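Cemance Bag Repairs: Your Questions

Who's doing the mending?
Me, mostly! I'm Maëlys Perrin, and I fix bags in a little back room in Drusham. Corentin Bouvier comes in for the heavy leather stuff (he has the hands for it, I don't).

How long will it take?
Small jobs take 3 days. Straps and linings run longer, and June is a madhouse because everybody's packing for vacation at once.

Do you fix backpack frames?
Sorry, no. Fabric, leather, zippers and buckles only.

Can I mail my bag in?
Sure, just empty it first, please. I once got one with 148 ticket stubs in the pocket and had to mail them all back!
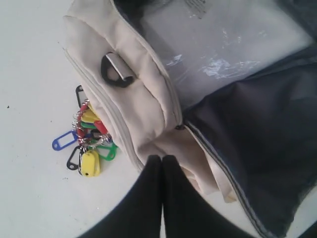
Can you save my zipper, or does it need a new one?
Nine times out of ten I only swap the slider, so don't panic. Teeth missing in the middle are another story, and then I replace the whole thing. Long zippers that follow a curve, like the beige one along that padded edge, take me more time to pin than to sew. I also tug on any D-ring while I'm at it, and restitching its tab is free if I've already got the bag open.

Do you take cards?
Yep, cards or cash, when you pick up.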